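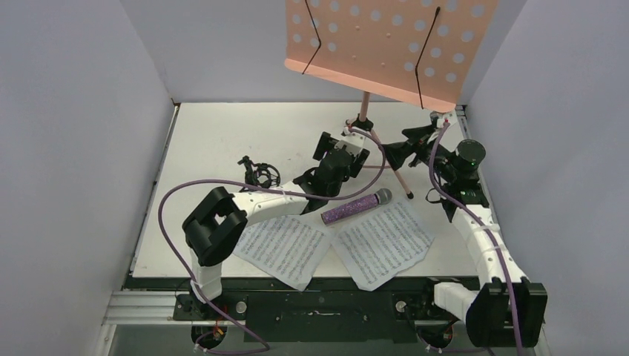

Setting up for rehearsal with two extra arms

Hatulstead, April 12, 2024

The hire desk at Hatulstead sends out music stands, microphones and printed parts to schools and choirs. Since February, some of the laying out and sorting has been given to a pair of robot arms on a walled bench. We spoke to the stores supervisor, who has worked there for 12 years and asked not to be named.

"People thought the stands would be the hard part," she said. "It's the paper. A sheet of music slides about, and two sheets will stick together if you let them."

Seven people work in the stores. None has lost hours, she said, but the day has changed. Two of them now spend their mornings at the bench, guiding the arms through each job and noting where they go wrong. Returns are still checked by hand.

"I used to do 58 returns on a Monday and go home with a sore back. Now I sit more, and I concentrate more. I'm tired in a different way."

Not everyone is pleased. One colleague moved to the Hastgate branch, where the work is still done by hand. Pay is another matter: the bench work carries no extra money, and staff have asked for that to be looked at.

Would she go back to the old way? "For the microphones, no. For the music, ask me when they can turn a page."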